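Plando Home Skills Project, Grestadbridge
Progress report to the Aydoğan Fund
2022-03-28

Period covered

This report covers the second half of the first grant year. It describes the work on the practice bedroom, the clothes and bedding lessons held in it, and spending against the budget you approved in August. The kitchen lessons are funded separately and are left out.

Summary

The bedroom is furnished and in regular use. We planned for 500 learner visits over the year and have recorded 373 so far. We expect to reach the full number by the end of the grant if the spring bookings hold. Attendance was lowest in the first weeks after the holidays, when two of the referring agencies had no staff free to travel with learners. It has been steady since then.

The room

The room was an office until last fall. The old carpet was taken up and the floor now has a smooth covering that can be mopped. The walls were painted white. We had budgeted for a built-in closet, but the outside wall turned out to be uneven and the quote came in too high, so we bought two open clothes rails and put the difference toward bedding. This change was agreed with your office by email before the order was placed.

The bed came from Stima with the rest of the furniture order. It arrived three weeks late and one side rail had the wrong fittings. Stima replaced the rail at no cost. Lessons during the delay were held at a long table in the hall. That worked well enough for folding shirts and towels, but bed making had to wait.

Storage is still a problem. Clean bedding is kept in bins in the hallway and has to be carried in before each session and carried out after it. We have asked the building owner about the use of the cupboard next door and are waiting for an answer. 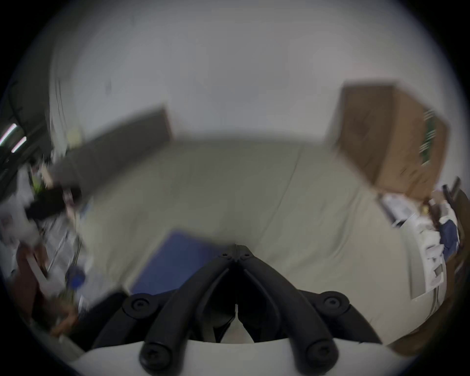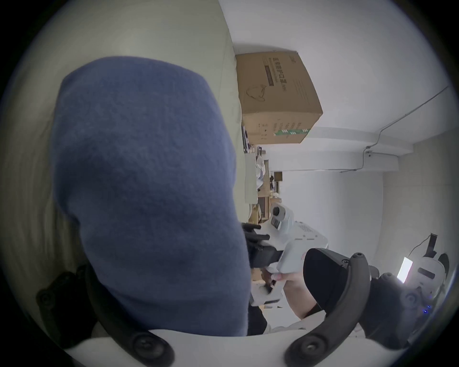
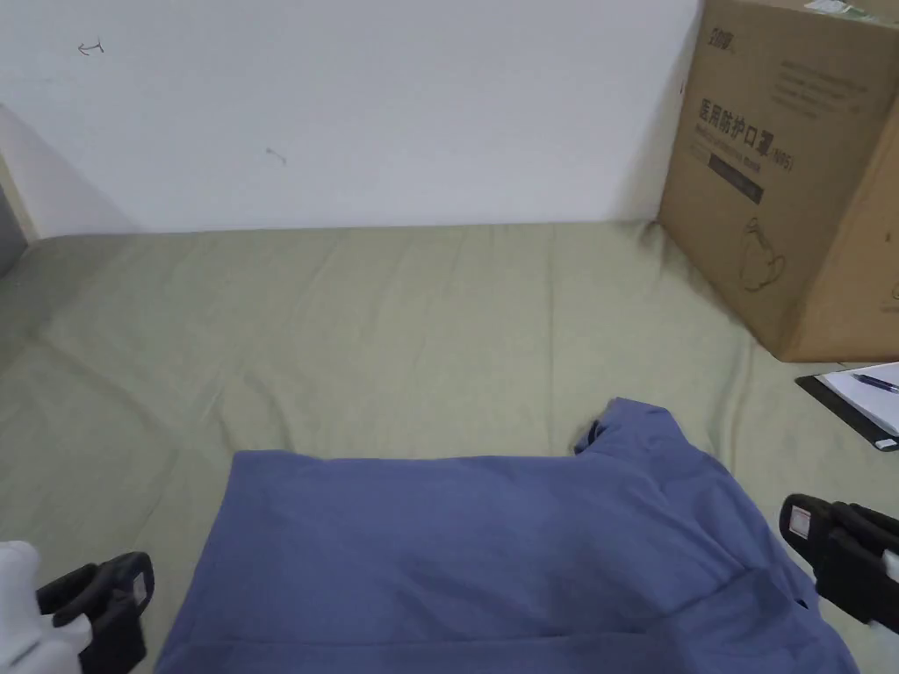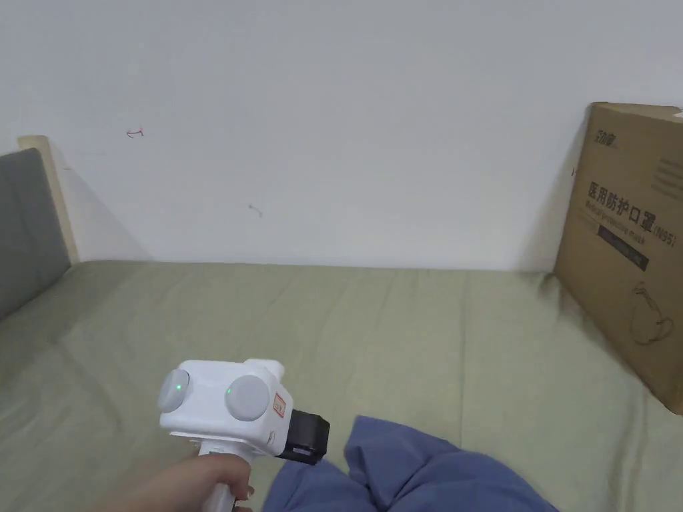

Lessons on clothes and bedding make up most of the bedroom program. Learners begin with towels, go on to T-shirts and pants, and finish with long-sleeved tops and sheets. Long sleeves take the most time and are the point at which people tend to ask for a second lesson. We teach learners to lay the whole garment out before making the first fold, as with the blue long-sleeved one on the bed in the third picture. The bed is a better height for this than the hall table was, and several learners with back trouble have said so. We have also settled on plain bedding in one color, like the pale green sheet, and clothes in a different color on top of it. Our first set was striped, and learners with poor eyesight found it hard to see where a sleeve ended. The striped set has been moved to the bed-making lessons.

Bed making is taught in pairs at first and then alone. Corners are the slow part. We allow a full session for the bottom sheet and another for the blanket and pillows. The lesson sheet has been rewritten once, with fewer words and larger print, and a second revision is under way because the step for turning a sheet around when it is the wrong way on the mattress is still unclear.

Feedback

Learners fill out a short form at the end of the course. We have 92 completed forms. The most common request is for more time on putting clothes away after folding, including how to arrange a drawer. We do not have a chest of drawers in the room at present. The second most common request is for later sessions, from people who work mornings. We tried one late afternoon group and it filled, so we plan to keep it.

Spending

Furniture and flooring are fully paid. Bedding and clothing came in slightly under budget. Laundry costs are higher than planned, as the sheets are washed after every group and the building has no washer we can use. We would like to move the remaining furniture money to the laundry line and need your approval for this.

Next steps

Buy a secondhand chest of drawers and add a drawer lesson.
Finish the second revision of the bed-making sheet.
Get a decision on the hallway cupboard.
Run the late afternoon group again through the end of the grant.

The final report will include the full attendance record and copies of the lesson sheets.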